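Candham Shared Workshop Community Help
Section: Home and Workshop Builds

Finger pads lose their hold on knitwear

Posted by Gladys Biwott, March 1, 2020

I am assembling a pair of hand-held grippers at the Candham workshop for practice in folding clothes. Each has two linkage fingers moved by a trigger. Cotton shirts present no difficulty. With knitted garments, the fingers close on the upper layer, lift it a short distance, and then release it. The trigger spring is rated at 8 newtons and the pads are cast silicone, 2 mm thick. I would like to know whether the spring or the pad should be changed first. Members who have used the Matei pad molds are particularly invited to respond.

Chiamaka Okeke

Please change the pad first. A stiffer spring will tire the hand and may mark the garment. Smooth silicone picks up lint from knitted fabric and loses its hold within a short period of use. Wash the pads with dish soap, allow them to dry fully, and test again before making any other alteration. If the fault remains, cast a new pair with shallow grooves running across the finger. The Matei molds are suitable for this purpose, although the grooved insert must be requested separately at the tool desk. Sand the mold lightly with 280 grit paper and wipe it clean before pouring.

The approach also matters. Set the fingers wide, press down gently at a fold, and close them before lifting. A single flat layer gives the pads very little to hold.

Rizwan Gondal

I had the same trouble in August and fitted a stronger spring. It did help. The pins on one linkage then bent and had to be replaced, so I cannot recommend it without reservation.

Oluf Riis

The previous advice on washing is correct. Members are reminded that silicone must be cured at the Wellcombe bench and not in the kitchen area.

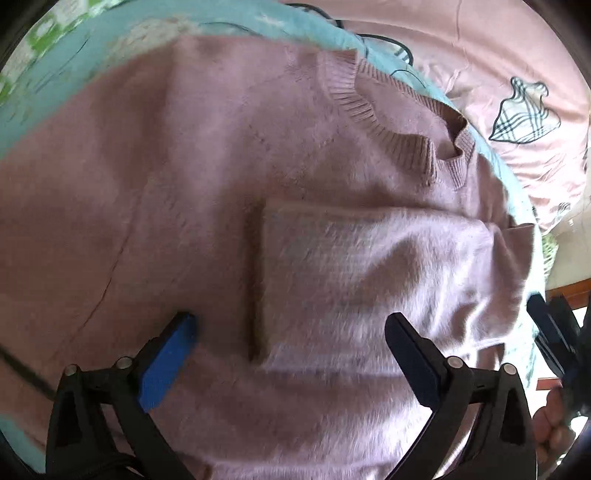
Should both fingers of a gripper carry the same pad?

For folding work, matching pads are the better choice. When one side holds more firmly than the other, the fabric tends to roll between the fingers as they close.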